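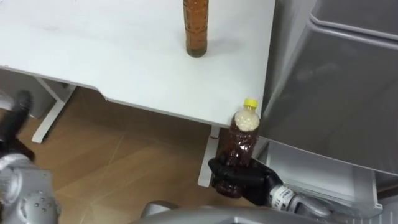

Figura 4. Mesa blanca contigua al frigorífico, con una botella de plástico.

9 de noviembre de 2023 | Grupo de Estudios Vamard
Imprimir | Enviar por correo
Buscar en este sitio

3.2. Almacenamiento doméstico de bebidas

La encuesta Zallo recogió 892 respuestas válidas sobre los lugares en que los hogares guardan las bebidas embotelladas. En 600 de ellas se declaró un único lugar de almacenamiento; en 267, dos o más. Los cuestionarios restantes dejaron el apartado en blanco y se excluyeron del análisis por ubicación.

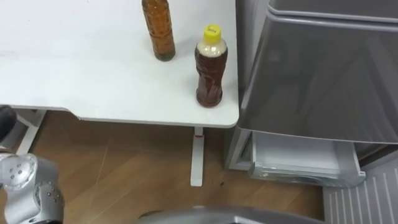 3.3. Limitaciones

El cuestionario no distinguía entre envases abiertos y cerrados, de modo que los resultados no permiten estimar el tiempo de consumo. Tampoco se registró la temperatura de la estancia.

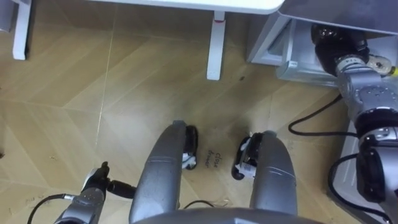 La misma cautela se aplica a la comparación con la encuesta Prakix, cuyo trabajo de campo se realizó en enero y empleó categorías de envase más amplias.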